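Mar 19, 2018
By Teodora Stoyanova

Speaker notes: Two grippers, one arm, and what we can claim

Slide 1. Keep it short. Say who I am, say that Omprakash Srivastava ran half the trials and disagrees with me on two points. He'll be at the back and can heckle.

Slide 2. The question we were given: should we swap the Renura two-finger gripper for the Duteck soft one on the toy sorting job? The vendor deck says yes. I read the vendor deck twice and could not find out what objects they used. Pause here. Ask who has seen a gripper demo with anything other than a foam cube.

Slide 3. Totals. We logged 3,225 grasp attempts. Of those, 1,826 were with the Duteck, the rest with the Renura. The split is uneven and I don't love it — we lost a week on the Renura when its controller kept dropping off the network. Say this before someone asks.

Slide 4. Setup. Same arm for both, same overhead view, same pile. We mixed the toys on purpose: spiky rubber balls, smooth balls, knotted rope, plush. They get heaped in a metal tray and nobody tidies them between picks. 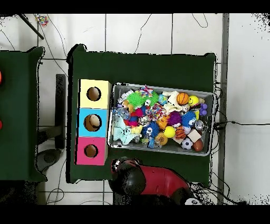 The rope toys are where I stopped trusting the headline score. A soft finger will nearly always come up with something when it closes on rope, and the software calls that a grasp. If a ball comes up with it, that's still one success in the log. Omprakash thinks this is fine as long as the toy lands somewhere useful. I think we're grading our own homework.

Slide 5. Rescoring. I went back through 600 attempts by hand and marked each as clean, messy or failed. The Duteck still leads. The lead is a lot smaller than the one in the deck. Don't read the table aloud, let them look.

Slide 6. Things we did not test. Wear on the fingers past 5 days of use. Dusty objects. Any camera besides the Bhatt unit, so I can't say how much of the trouble is vision and how much is the hand. Posten asked about speed and I have no answer I'd sign.

Slide 7. Recommendation. Don't buy yet. Borrow a second Duteck, rerun in May with even splits and the stricter scoring, and have someone outside our group check the labels.

If there's time, play the rope clip. If not, go straight to questions and let Omprakash take the first one.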